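The Slow Way to Brikmont

By bus and on foot through the winter valley, with one night at a guesthouse that still hands out metal keys

The bus to Brikmont leaves Zatberg at a quarter past seven in the morning from the stop behind the post office. There is a newer stop in front of the post office, with a shelter and a lit sign, but the Brikmont bus doesn't use it. I learned this in February with a backpack on and a coffee in each hand, one of them for a travel companion who was already standing in the right place.

Most people who go to Brikmont drive. The road over the pass is good, and in summer the trip takes a morning, including a stop at the overlook. In winter the pass closes and everyone goes around by the valley, 100 miles of two-lane road that follows the river almost the whole way. The bus takes most of a day to do it. It stops at farms, at a school, at a feed store, and at several crossroads where there is nothing to see except a mailbox. At one of these the driver got out, put a box of machine parts on a stump, got back in and drove on.

I had wanted to do this trip for years. My parents drove the valley road when I was a child, and what I remember of it is the back of my father's seat. From a bus you sit higher up. You can see over the guardrail to the river and into people's yards, where the woodpiles had been covered with old carpet and sheet metal. The heater on our bus worked well at foot level and hardly at all above it. Bring a hat and keep it on.

Laitinen

The guesthouse is called Laitinen and it stands at the edge of Flivetow, the only real village between Zatberg and Brikmont. You can stay on the bus and reach Brikmont the same evening, but the connection is tight and the second half of the valley is better in daylight, so we broke the trip here for a night.

Flivetow has a church, a grocery, a gas station and a small sawmill that was shut for the season. The bus lets you off at the grocery. From there it is a short walk downhill to Laitinen, a long yellow building with a steep roof and a porch full of sleds. Check-in is at a counter that also sells stamps, wool socks and fishing permits. The rooms are upstairs. Ours had two narrow beds, a radiator that clanked when it came on, and a window facing the river. The bathroom was down the hall and very clean.

Dinner is served at six and there is no menu. We had barley soup, then trout with potatoes, then a sort of pancake baked in a deep dish and cut into squares. The other guests were a couple on their way home from visiting grandchildren and a crew of line workers who had been in the valley all week repairing storm damage. The line workers ate fast and went to bed early. The couple wanted to talk about roads, and we spent a pleasant hour hearing which ones had been widened and which should have been.

The river path

In the morning we had time before the onward bus, which comes through Flivetow at ten past one. The guesthouse had suggested the river path. It begins behind the church, goes through a stand of birch, and climbs up to 500 feet above the water before dropping back to the road near an old stone bridge. The whole walk is five miles. In snow it took us all morning.

The first part is easy. Snowmobiles use it, and the surface was packed hard enough that we left our snowshoes strapped to our packs. After the birches the path narrows and the snowmobile track goes off to the left. Stay right. The marker is a blue stripe painted on a boulder, and if there has been new snow you may have to brush it off to find it. We walked past it and had to come back.

From the high point you can look up the valley toward the closed pass. It was overcast and the peaks were hidden, but the cut of the road showed clearly on the slope, a thin level line with no cars on it. We ate cheese sandwiches standing up. A raven came and watched us and then lost interest. On the way down I fell once, slid a short distance on my back, and was fine.

The bridge is worth a few minutes. It carried all the valley's traffic before the present road was built, and the wheel ruts are still visible in the stone where the wind keeps it clear of snow. You can flag down the bus there if you stand where the driver can see you. We did, and he stopped, though he pointed out that the official stop was back in the village.

Brikmont at last

The valley opens out in the last hour. There are orchards on both sides, then a cement works, then the first traffic light since Zatberg. Brikmont itself is a proper town with a train station, and the bus puts you down right in front of it. Many passengers go straight across the street to the evening train. If you can, stay. The old streets above the market square are quiet on a winter weekday, and the public baths are open until nine. 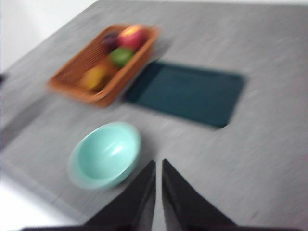
We stayed at a small hotel on the hill side of the station, picked mainly for being close to the morning train. The room was plain and warm, and after the radiator at Laitinen the quiet took some getting used to. Breakfast was coffee, rye bread and butter, with a honey-colored wicker basket of fruit on a gray table for people to help themselves. I took a red apple for the train and ate it before we had left the lobby. The morning train goes back to Zatberg by the tunnel and does in under three hours what had taken us two days. Seats on the left side have the view, until the tunnel, and the snack cart comes through once, soon after departure.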